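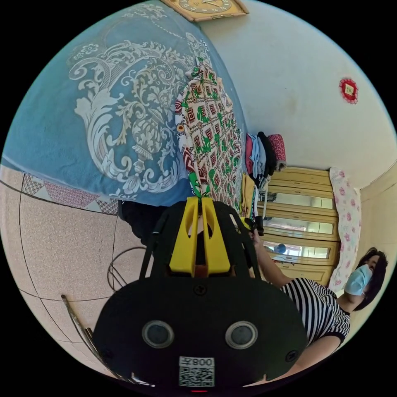 A green bit of the patterned cloth between the yellow fingers, with a pile of folded clothes on the cabinet.

I went to the Lonine open day on 6/18/24 expecting a big hall with robot arms in cages, and what I got was laundry. Lots of laundry! Lonine writes the software that turns hand-held gripper recordings into something an arm can learn folding from, and most of the tour was about that software (the snacks were good too, more on those later).

Karine Gauthier took our group. She started with time sync, which sounds like a terrible way to start a tour, but I was hooked in minutes. When there are two grippers going, each one keeps its own clock, and if the clocks drift apart the left hand seems to let go of a shirt before the right hand has taken it. Her fix is a little tool that lines up the finger signals first and only then touches the video. She ran it live on a bad recording and you could watch the two curves slide together — very satisfying, I asked her to do it again.

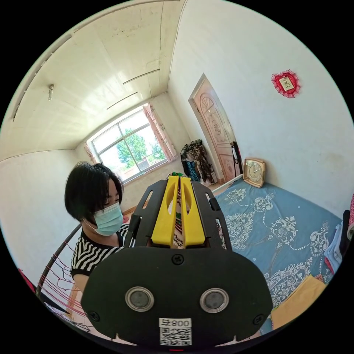

Something slim and white-patterned in the fingers, bed on the right, window at the back.

Next stop was the tracking desk, where Vilgot Solheim works out where the gripper is at every moment from the wide-angle video. He likes rooms with a lot going on in them. Plain walls and ceilings give the tracker very little to hold on to, while a clock or a carved door is a gift. The printed bedspread is trickier: it has plenty of detail, but it moves when somebody pulls on it, so his software has to learn not to trust it. He had the solver open with all the rejected points drawn in orange, and the bed was basically one orange blob.

The current batch has 3787 recordings. After the tracking check, 1951 are left, and after the sync check it's 1698. I thought that was a painful loss. Vilgot shrugged and said April was worse.

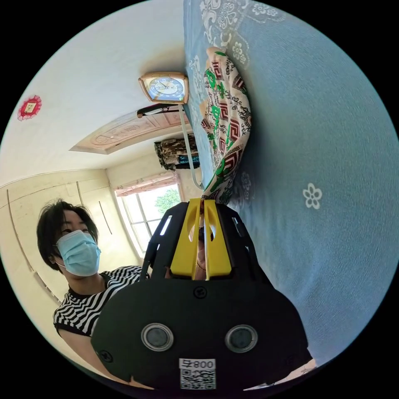
Can the tracker cope when the cloth covers most of the view?
For short stretches, if the motion sensor data is good. It carries the position forward until enough fixed points come back, and anything longer gets marked for a person to check.

Upstairs, Hiba Ghanem showed us the labeling tool, called Vorkorier (I never found out how you're supposed to say it and I heard three versions that afternoon). You scrub through a recording and mark grasp, lift, lay down, release. The tool guesses the marks from finger width and you just nudge them. I got to try one! My release mark was way too early. Thin cloth hardly changes the finger width, so the guess is often off there, and Hiba wants to feed it the video as well. That version crashed twice while we stood there and she just laughed and restarted it.

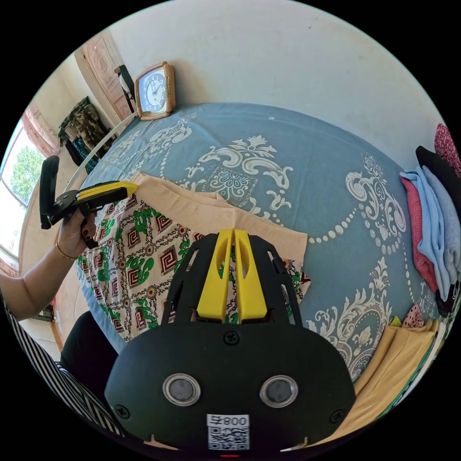
The planner demo, and getting there

The last demo was the planner, which picks where to grab next. It drew little arrows on a crumpled shirt on the screen, and for the first few seconds they jumped all over the place. Then it settled on a sleeve. Somebody behind me wanted to know why it hadn't gone for the collar, and we ended up spending half the demo on that, scoring collar against sleeve with the weights turned up and down. I'd have stayed longer, but they were already stacking chairs.

If you go, take the side entrance, because the front one is for deliveries and the bell doesn't work. Parking is free behind the building. Get to the cheese pastries before the second group comes down, and ask Karine to run the sync tool on a bad file.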